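Lernemport Home & Laundry board
Washing, Drying and Ironing > Big dryers: who else is converted?

drumosen_fan
Started Friday

Right, I need to gush about this somewhere and my family have stopped listening. I've been drying at home on a rack for years, with the towels coming off like roof tiles, and last month I finally started using one of the big front-loading dryers. I am a changed woman! Proper heat, loads of room for a duvet to tumble about, and a door you could nearly climb through. The one I use has a white sticker on the front saying 智慧烘, which means smart dry, and a big number 1 with 号 after it, so I call it Number One and get quite cross if it's taken.
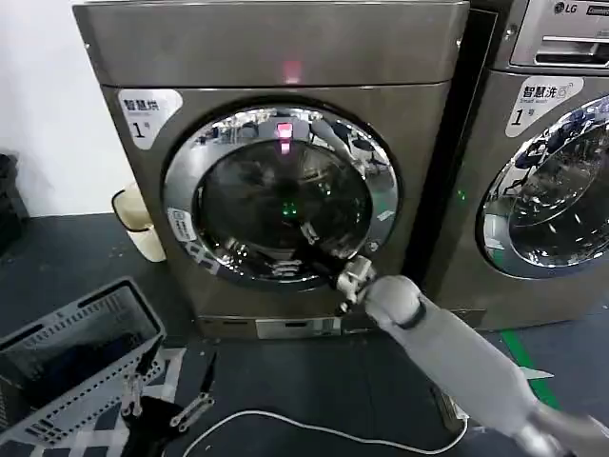 4 min read

What I love most is the door. Mine at home (a sad little vented thing I gave away) had a plastic flap that popped open if you looked at it. A big round door with a chunky ring feels like you're shutting a ship's cabin. I put in two double duvet covers, a fitted sheet and all the pillowcases last time and they came out soft, with hardly a crease in them.

So, questions for those who know more than me. Do you take the fitted sheet out halfway? Mine swallows the pillowcases whole. And does anyone bother with dryer balls?

Kamala Salian

Oh I'm so pleased somebody has started this! Yes to pausing halfway, always. Fitted sheets are greedy and the corners fill up with everything else. I stop mine after 20 minutes, shake the lot out, untwist the sheet and put it back in last. And yes to the balls – I use 3 wool ones for bedding and none for shirts.

Elango Menon

Have to disagree on the balls. I tried them for a whole winter and the only difference was the noise. What did help was putting less in. People see a large drum and fill it to the top, then grumble that the middle is still damp. Half full, or a bit over, and everything has room to drop.

Kamala Salian

Half full is a waste of a good machine, Elango! Two thirds, surely. My towels come out lovely at two thirds.

Elango Menon

Towels, maybe. Not a duvet. A duvet puffs up as it dries and then it just sits there going round in one lump with a cold wet heart.

drumosen_fan

"A cold wet heart" is going on my fridge. I did have that with the big feather one, now you say it. I took it out, turned it inside its own folds and gave it another go, and it was fine by teatime.

Bronisława Gajewski

Another happy dryer person here. I also want to put in a word for having somewhere sensible to keep the bits and pieces, as half the pleasure for me is in the setting up. I like long shelves on the wall, pegs and spare pillowcases in boxes, and the small tubs where I can reach them without a stool. I went for white shelves in the end

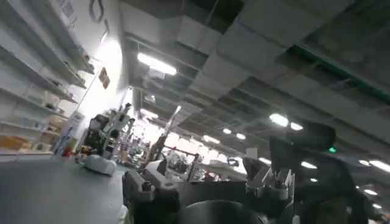 and then spent a very contented Saturday deciding what went where. Stain soap and brushes at hand height, the winter blankets up high, dusters at the bottom. My sister thinks I'm mad, but she also keeps her pegs in a carrier bag, so there we are.

On the load question I'm with Elango for duvets and Kamala for towels. Shirts I don't tumble at all, I hang them up damp and they do themselves.

Sumathi Murthy

Lovely thread. Can I be the boring one and ask if you're all clearing the lint? I was a menace for this. I thought it was something you did once in a while, then I had a load of bath mats that took two full goes, and when I looked at the filter it was wearing a grey felt blanket. I do it every single load now and I've come to enjoy it, peeling it off in one piece is very satisfying!

drumosen_fan

Not boring at all! I hadn't thought to look the first few times. On this one there's a slotted grille in a crescent shape right at the bottom of the opening, so at least I know where to start.

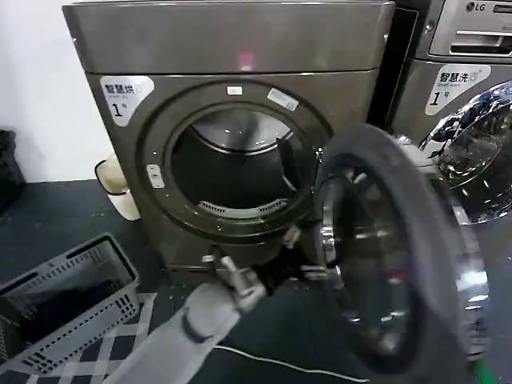
Number One with the door open, lint grille at the bottom of the opening.

Sumathi Murthy

Ah good, easy to get at. Soft brush along the slots, and wipe round the rim while you're there. Fluff loves a rim.

Balakrishnan Warrier

I'll be the grump. All very nice, but a line in the garden costs nothing and the sheets smell of outdoors. In June I don't go near a dryer.

Kamala Salian

In June, neither do I. Come and see my garden in November, Balakrishnan, and bring a boat.

Balakrishnan Warrier

Fair. I do give the towels 10 minutes after the line, to soften them. Don't tell anyone.

drumosen_fan

Too late, it's on the internet. Off to do the spare room bedding now, half full for the duvet and two thirds for the towels. Will report back on the balls if Kamala tells me where she got hers.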